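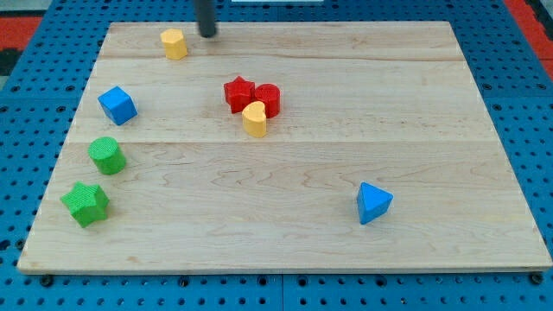
Skedport for a Small 401(k): A Year and a Bit In

August 13, 2018

5 minute read

Print this article | E-mail this article

I run the retirement plan for a family-owned flooring distributor, and I should say up front that I came to the job sideways. I was hired to do payroll, and then one spring the 401(k) binder landed on my desk with a sticky note on it and that was that. So please take this as the opinion of somebody who learned the difference between a safe harbor match and a profit sharing contribution on the fly, mostly at lunch.

For years we used a spreadsheet, and then for a short while Pleltar, which I wanted very much to like. Pleltar has lovely charts. It also could not understand that we have two payroll schedules (weekly for the warehouse, twice a month for the office), and every quarter I ended up fixing the match by hand. When the renewal came up I asked for a trial of Skedport, and we moved over last October.

The setup took me longer than the sales page suggested, though I'll admit part of that was our own mess. Skedport wants every employee's hire date, birth date, hours and any rehire dates before it will let you do anything else, and we had people who had left and come back twice. I grumbled through the whole thing. By the end of it, though, I had the cleanest census file we have ever had, and our outside administrator wrote back the same afternoon to say she had no questions, a first!

What I love most is the eligibility screen. You open it on the first of the month and it shows you who is coming up on their entry date, with the notices ready to print or send. I used to keep this on a wall calendar. I missed a forklift driver once under the old way, and correcting it was a miserable few weeks of letters and a make-up contribution, so believe me when I say this screen alone would have sold me.

The deposit reminders are good too. You tell it your pay dates and it nags you, politely, until you mark the deferrals as sent. It does not send the money for you, so if you are hoping for that you'll want to look elsewhere.

Now for the grumbles. The loan section is thin. It will build a payment schedule, but if somebody goes on unpaid leave you can't pause it, you have to close the loan and enter it over again, and the history gets ugly. The notes box on each employee record stops at 512 characters with no warning and simply drops the rest, and I am (as you may have noticed) a person who goes over. Reports come out as PDF or as a plain comma file, and the comma file puts last names and first names in one column. I have written to them twice about that and got a friendly answer both times and no change.

Price: we pay $200 a month, plus a one-time $500 for moving our old records. That plan covers up to 200 participants, which leaves us plenty of room. Phone help is included, and the people who pick up seem to know what a plan year is, bless them.

I did look at Zervas before signing. It's a bigger system and does defined benefit plans as well, and if you have a cash balance plan alongside your 401(k) I would start there. For us it was a lot of menus we'd never open.

Would I buy Skedport again? Yes, and I already renewed. Just set aside a couple of quiet weeks for the census, and keep your notes short.

Print this article | E-mail this article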